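Gripper knocks the small cubes away before it closes

tabletop_tinkerer
Posted August 13, 2022

I'm building a small arm in our shared workshop (a Primov kit, with a camera I added at the wrist) and I can't get it to pick up little cubes. One finger always touches first and the cube skids off across the cloth! I've swapped both servos and slowed the close speed to 19 percent – no change. Do I need softer fingers or better calibration? I'd love to have it sorting by September.

Wumbei
Had the same thing on mine for some 2 weeks. Check your centering before you buy anything. Drive the arm over a cube, stop just above it, and look at the gap on each side. If one gap is bigger, fix the wrist offset in your config and try again. I also stuck thin rubber on the pads and that helped a lot, but only after the offset was right. And I practice on a cloth too – pull it tight or the cubes sit tilted on the wrinkles.

My wrist view, for comparing with yours:

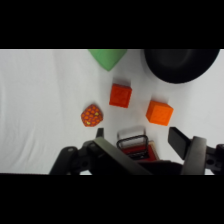
Wrist camera view, orange and red cubes on white cloth, black fingers at the bottom

Oh, and spread your cubes out more than you think you need to. The open fingers need room on both sides, and mine kept bumping the neighbors.

Trustik
probably the servos, cheap ones are all like that. try 3 different ones and keep the best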